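Speaker Notes: Running a Keeper League for the Long Term
Session 3, Friday, 40 minutes including questions
Presenter: Su-chen Lui, League Operations, Hutwood Fantasy Sports Association

Opening (4 minutes)

Good afternoon. My remarks concern the management of keeper leagues in fantasy baseball, and in particular the written rules that hold a league together from one season to the next. I will not be offering player rankings. Ming-te Choi covers those in the next session, in the same room.

Ask for a show of hands: who is in a league with a written constitution? Who has read it since the draft?

Slide 2. Keeper costs

A keeper league must state what it costs to retain a player. The Hutwood leagues use an auction budget of $300 per team. A retained player costs his previous price plus a fixed raise, and no player may be kept for more than three seasons. The Brinwood league uses draft rounds instead: a player kept from the tenth round costs a ninth-round pick the following spring.

Both methods work. What causes disputes is the player who was never drafted. Our rule assigns any free agent the minimum auction price, provided he was added before September. Players added in September may not be kept. Pause here, as this usually draws a question.

Slide 3. Trades

Read the rule aloud: "A trade stands unless the commissioner finds evidence of collusion." We dropped the league vote four seasons ago. Managers were voting against trades that helped a rival, and fair deals were being lost.

Future draft picks may be traded one season ahead only. A manager who trades a pick pays next year's entry fee at the time of the trade. Mention the Oosthuizen division, where a team sold every early pick, finished second and did not return in the spring. The replacement manager, Chi-keung Fung, was granted one extra keeper. He is in the audience and has agreed to be named.

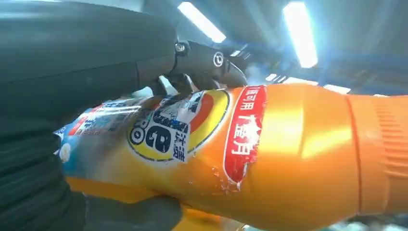 Slide 4. Inactive teams

A team with an empty active lineup spot for seven days in a row receives a written notice. After a second notice the commissioner sets the lineup, using the highest projected healthy player at each position. The commissioner may not make trades or drop keepers on that team's behalf.

Skip this slide if we are past 2:30.

Slide 5. Changing the rules

Proposals are taken in the off-season and need two-thirds of managers. Any change to keeper costs takes effect one full season later, so that managers who planned under the old rule are not harmed. I-hsuan Kong drafted the wording we use, and copies are on the side table.

Questions (10 minutes)

Likely topics: injured list spots, minor league players, ties in head-to-head play. Refer questions on scoring software to Kai-wen Fang.

Handouts: sample constitution, keeper cost worksheet, trade form. Collect the sign-in sheet before leaving Room 918.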